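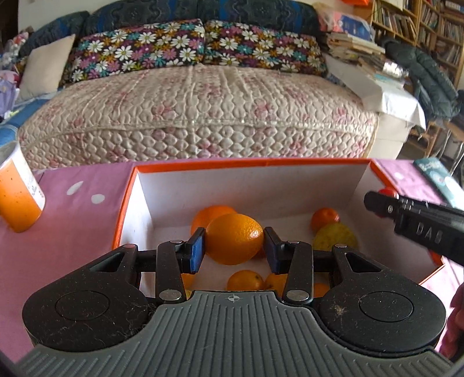 Posted by Lovisa Wallin in July | Filed under: teleop, grippers

Fruit sorting is the third task in the Burness set, after cups and folded cloth. Both hands carry a gripper, and each take starts with the fruit in an open cardboard box. The large orange is the difficult item. The pads have to close across its middle, otherwise the peel rolls and the fruit turns out of the grip on the way up.

I recorded 21 takes and kept 19. The two rejects were my fault – I closed the left jaw before the right had cleared the pear.

Pace matters more than I expected. Alvar Ljungberg trained on my first batch, and the policy copied every hesitation I made above the box. I now approach at one speed, close, wait a beat and lift. The small oranges near the floor of the box go last, as the linkages need room to open.

Dust collects on the housings after an hour or so. It has no effect on tracking, but I wipe them between batches anyway. Pears next, then the bottle caps Holger Öberg keeps asking for.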